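Ticket 317 - sorting cell, episodes dropping out of the training set
Opened by: Dalibor Bartoš
Assigned to: Sunee Hemmin
Project: Flinska
Status: open, workaround in place

Dalibor, first entry

Right, so I've been recording sorting runs for Flinska all week and I was feeling quite pleased with myself until I looked at what came out the other end. I did 285 episodes. Lobo (our upload and checking script, for anyone new on this ticket) accepted most of them and threw 44 into the rejected folder with the message "action and state out of step". No other hint, just that, 44 times over.

I watched a handful of the rejected ones and they look fine to me! The arm goes over the tray, picks a part, drops it in a bin, comes back. If you'd shown me a good one and a bad one I couldn't have told you which was which.

Things I've tried so far:
Restarted the recorder. No change.
Restarted the whole machine, same again.
Swapped the network cable on the arm for a new one from the Dronport box. No change, but the old one had a cracked clip so I've binned it anyway.
Ran Lobo again on the same files, and it rejects exactly the same ones, so at least it's consistent.

Sunee

Thanks, that last bit is useful. Can you send me the log from one good and one bad? And were the bad ones spread over the week or bunched up?

Dalibor

Logs are in the ticket folder. Bunched up, now you mention it - all of them are from after lunch, and nearly all on the two afternoons when I had the second arm switched on as well. I hadn't put those together.

Sunee

I think that's your answer, or half of it. Both arms take their time from the same clock service, the one Justitgate set up for us in March, and when the second arm joins it nudges the clock. Your joint readings get the new time and your commands carry on with the old one. By the end of a long episode they're far enough apart for Lobo to complain. Try this: power up both arms first, wait 2 minutes, and only then start the recorder. Leave them both on until you've finished for the day.

Dalibor

Did that on April 27, 2024 (yes, I came in specially, no, I had nothing better on). Kept to the usual job, with boards, solenoids and wire harnesses on the steel tray and the yellow bins set out by it, same as before. 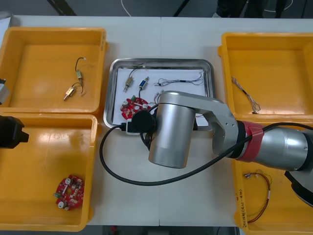 Every episode from that session went through Lobo without a murmur, so I'm happy to call the clock business sorted. I'd still like a proper fix, mind you, as I know full well I'll forget the waiting part one morning and lose half a day's work again. Could the recorder just refuse to start if the clock has moved recently?

One other thing while I'm here. The harnesses are much slower to record than the boards. I have several goes at getting hold of one, and I've been leaving the fumbled grabs in. Do you want those? My feeling is yes, the model ought to see how you get out of a bad grab, but I can trim them if they're a nuisance.

Sunee

Leave them in, please, but tag them "retry" so I can train with and without. I'll add the clock check to the recorder, it's a small job. As for the 44, don't delete them. The commands are all there, they're only shifted, and I've got a script somewhere that lines them up again. I'll try it on a few and report back.

Dalibor

Lovely, thank you. Tagging the retries now, and I'll keep this open until the clock check is in.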